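Malo demonstration collection - minutes of the project meeting
3 min read

Present: Poonam Kushwaha (minutes), Bajpai, Grurkier, Jaramon
Apologies: none

1. Minutes of the previous meeting

Accepted with one correction. In item 4 it was written that the cup task is closed. It is only paused, and the list of tasks should say the same.

2. State of the collection

Bajpai reported that Malo now has 2,466 demonstrations recorded with the hand-held gripper. Of these, 245 are marked as not usable. The most frequent reason is that the tracking was lost when the operator turned the wrist too fast. The second reason is that the recording was stopped before the fingers had opened again.

Grurkier asked if the rejected ones should be deleted. It was agreed to keep them in a separate folder, with the reason written for each. Jaramon would like to use some of them later to test the automatic check.

3. Start and end of each demonstration

There was a long discussion on this point. Some operators begin with the fingers already on the object, and others begin high above the table. Bajpai is of the opinion that the variation is good for the learning. Jaramon does not agree with this for the start position, because the policy from September often waited above the table and did not go down.

Decided: every demonstration starts with the gripper open, both pads visible over the table and nothing between them. The operator holds still for a moment and then moves. The end is the same, after the object is released. The height can vary, and also the place on the table.

Grurkier will change the instruction sheet. The old sheet must be taken away from the wall, as two persons were still following it last week.

4. Pads

The gripping surfaces have brownish scuffs on both sides. Poonam Kushwaha asked if this disturbs the grip. Grurkier has not noticed more dropped objects, but the smooth parts were not tested separately. A new pair will be mounted before the spoon task. The change has to be written in the log, so that the recordings before and after can be compared.

5. Light on the table

On the pale wood the middle of the table gets a whitish shine, and small marks are difficult to see there. Jaramon proposed a cloth. Bajpai was against it - the robot will work on bare tables also, and the model should see them. No decision was taken. Jaramon will record 18 demonstrations with a cloth and the same number without it, and show them next time.

6. Next target

The next target is 600 usable demonstrations of the spoon task. Bajpai asked that no operator records for a whole afternoon alone, as the movements become very similar after some time. Poonam Kushwaha will make the schedule.

7. Other business

The second battery charger is still missing. Whoever has it is asked to put it back on the shelf.

Actions
Grurkier - new instruction sheet, new pads, note in the log
Jaramon - comparison with and without cloth
Bajpai - folder for rejected recordings, with reasons
Poonam Kushwaha - schedule, correction of the task list
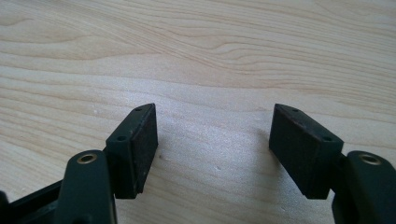

Page last changed: 10 November 2024

Corrections to these minutes can be sent to Poonam Kushwaha until the next meeting.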